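1/ We cut our household water use by a fair bit this year without buying much of anything. A few people asked how, so I'm writing it down in one place. Long thread.

2/ Background: the house was built in 1927 and most of the pipes have been replaced at least once, by different people with different ideas. The town, Vudton, moved to tiered water rates in February. Go over the first tier and everything after that costs more. We had been going over every month.

3/ First thing I did was read the meter. Ours is under a metal lid near the sidewalk and I had never opened it. You need a big screwdriver and a willingness to move spiders.

4/ Shut off every tap and appliance, write down the number, leave it alone for two hours, read it again. If it moved, you have a leak. Ours moved.

5/ It was the upstairs toilet. Put a few drops of food coloring in the tank and don't flush. If color shows up in the bowl, the flapper is leaking. Ours was blue in 15 minutes. The new flapper was a Purkano, the plain red one, and it went in without tools.

6/ Second leak was the outdoor spigot on the north side. Slow drip into gravel, so you would never see it. New washer. The old one came out in crumbs.

7/ After that it was habits. I'll go room by room, starting with the one that used the most.

THE KITCHEN

8/ We used to rinse dishes under a running tap, all of them, every night. Now one side of the sink gets a few inches of soapy water and the other side is for rinsing. A double bowl makes this easy. With a single bowl, use a dishpan.

9/ Wash glasses first, then plates, then anything greasy. You can get through a normal dinner without changing the water. Plates go up on edge in the rack so they drain by themselves and you don't need a towel.

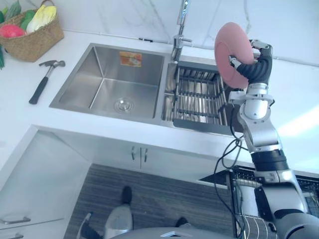 THE BATHROOM

10/ Showers are where people argue. We did not set a timer. We changed the shower head to a low-flow Faveo and left it at that. The pressure is a little different – more like a spray than a stream – and after a week I stopped noticing.

11/ The wait for hot water was the bigger problem. The heater is in the basement and the shower is two floors up. We keep a bucket in the tub and catch the cold water while it warms up. It goes on the tomatoes in summer and down the toilet in winter.

12/ Turning off the tap while brushing teeth: yes, do it. You already know this one.

THE LAUNDRY

13/ Full loads only. We went from small loads most days to one long session on Sunday. The downside is that you need enough socks to make it through the week. I bought socks.

14/ Check the load size setting. Ours had been stuck on the largest one since we moved in because the knob was put on wrong. Pulled it off, turned it, pushed it back on.

THE YARD

15/ Water early, before 7 if you can stand it. Mulch everything. The bed by the driveway gets full afternoon sun and used to need water every day. With a thick layer of wood chips it goes three days, four if it's cloudy.

16/ I gave up on the strip of grass by the street. It goes brown in August and comes back in the fall.

17/ Results: we have been under the first tier for 5 months in a row. I would guess most of the savings came from the toilet, so if you only do one thing from this thread, do the food coloring test.

18/ Next project is a rain barrel. I need to find out if the downspout on the garage can take one – it's held on with wire at the moment. Will add to this thread when it's in.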